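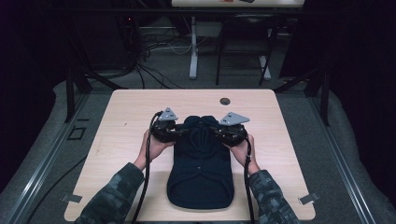
Equipment planning meeting, 06/10/2026
Chair: Janka Procházka
Minutes approved by circulation

1. Hand-held grippers, second pair
The chair opened with the request carried over from the last meeting, a second pair of hand-held grippers for the folding work. Present stock is one pair, so a fault on either side stops collection until it is repaired. Both units run on black cables that pass down over the near edge of the table, and the meeting agreed that any quote must list spare cables as a separate line. The flat plates on top, light gray with drilled holes, are to be quoted separately as well. Masetti has offered a complete pair with a lead time of 16 working days. Kornevau will sell bodies only. Agreed: request a written quote from Masetti, to include jaws as a consumable item.

2. Table and fixing
The wooden top is held at the near corners by small metal clips. It was asked whether a second station should use the same clips or a bolted plate. Bolting is stiffer but makes it slow to swap tops. Agreed: keep clips for the second station and review after one month of use. The gray padding will be ordered from the same supplier as before, if the color is still available. If it is not, the chair is to be told before any substitute is ordered.

3. Garment stock
Hooded sweatshirts remain the slowest item to fold and the hood is the main source of rejected runs. Current stock leans heavily toward dark colors. Creases and seams are hard to pick out on navy, and reviewers have asked for a wider spread. Agreed: buy 19 garments, mixed sizes, no more than a third of them dark. Urban to be asked for a price on seconds - small defects are acceptable, missing hems are not.

4. Budget
Remaining equipment money for the year is around 2000 after committed orders. This covers the garments and spare cables. It does not cover the gripper pair, which goes forward as a separate request in October. The proposal to rent from Useo was discussed and not adopted, as the rental terms exclude wear on the jaws.

5. Actions
Masetti quote, with cables, plates and jaws itemized - J. Procházka
Price from Urban on garment seconds - purchasing
Padding color and stock check - workshop
Draft of October request, 2 pages maximum - J. Procházka

6. Any other business
The labeling scheme for spare cables was deferred. Next meeting to be set once the Masetti quote is in.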